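Table-top assembly trial moves to smaller parts

Duneck workshop, bench notes

The assembly group at Duneck has begun a new series of trials on small decorative parts, replacing the larger blocks used until June. The parts are light, irregular in outline and awkward to hold flat, and the work is done on an open wooden bench top with no jig or tray. The series is run by Despina Karamanlidis, who also wrote the handling sheet.

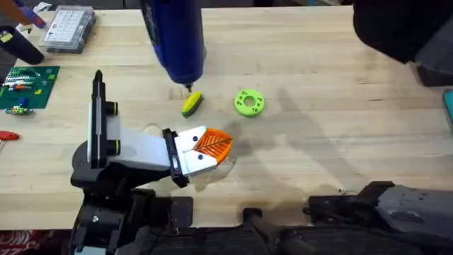 Page 2

The set under test includes a lime green ring with a wide centre hole, a small yellow and green piece, and an orange leaf with a raised pattern of veins. The parts are laid straight on the wood. The leaf is held by one arm while a blue hand tool with a narrow black tip is brought down from above.

The leaf is the harder part to place. It is broad at one end, the rounded edge gives no natural stop, and a grip taken too close to the point lets it turn. The handling sheet now asks for the leaf to be taken with the rounded edge left clear of the fingers. Earlier drafts allowed either end to be held, and the results could not be compared from one run to the next.

The series is planned at 1000 runs, recorded in batches of 100. A run is logged as complete when each part has been picked up, worked on and put down within its marked zone on the record sheet. Dropped parts are entered separately and the run is not repeated. The first batch was extended to 115 runs after a change to the starting layout, and the extra runs will be reported in a separate table.

Gripping of larger items is being covered in the same room, near the desks. Items with flat sides and moulded ridges are held upright between ribbed fingers, which bend to follow the shape of the item. Andreadis has drawn up the list of items for this part of the work. 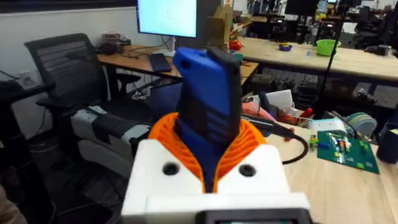

Upright hold on a blue and black item, ribbed orange fingers.

No figures will be given for the larger items until the list is closed. Grip height is entered for each hold, measured from the lower edge of the item, and a hold that slips is recorded at the height where it began.

Work on the ring uses the centre hole as the reference point. The sheet calls for the tool to be brought in at an angle, with the tip in the hole, before any other part is moved. Liltus has asked for the angle to be recorded as well as the position, and a column has been added for it.

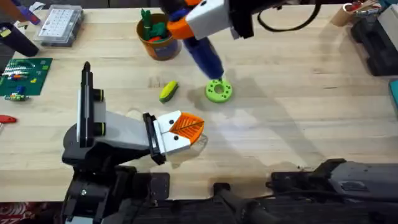
Tool tip at the centre hole of the green ring, with the leaf held at lower left.

Small stock is kept at the side of the bench in a clear box with compartments. Grasix will check part sizes between batches, and worn pieces will be withdrawn at that point only. The revised handling sheet applies from the second batch onwards. Copies are held at the bench and in the workshop office.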